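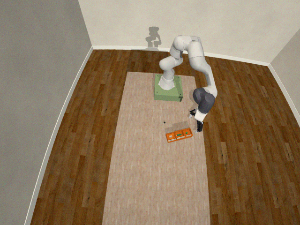 A demonstration set is only as useful as the spread of starting states in it. Before recording anything, fix what stays the same and what changes from one episode to the next. In the Parden sorting task the arm stays on its green pedestal. The orange tray with its three compartments goes on the rug, and the tray's angle and the place of any small item left outside it are drawn again at every reset.

Step 1. Write the reset script first. Seed each episode with its own number and save the seed with the log. Puspita Majimbun's version stores it in the file header.

Step 2. Record at 15 samples per second. Save joint angles, finger opening and both camera views under one clock. Do not resample later.

Step 3. Check the wrist view before a long session. The fingertips should sit near the middle of the picture, with clear space above them.

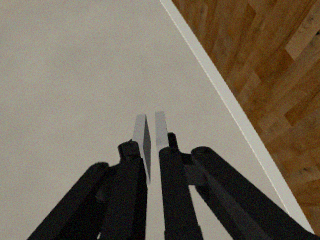
Wrist view, fingertips close together, nothing held.

Step 4. Drive the arm by hand controller. Keep slow approaches and corrected grasps. Delete an episode only if the log is broken — a missed grasp goes into a separate folder, tagged as a miss.

Step 5. Split by seed, never by sample. Our first set had 617 episodes, with 212 held back for testing.

If training loss drops but test runs fail, plot the item positions from the seeds. Aiman Wuisan found most of his bunched on one side of the rug. The fix was one line in the reset script, followed by 201 new episodes.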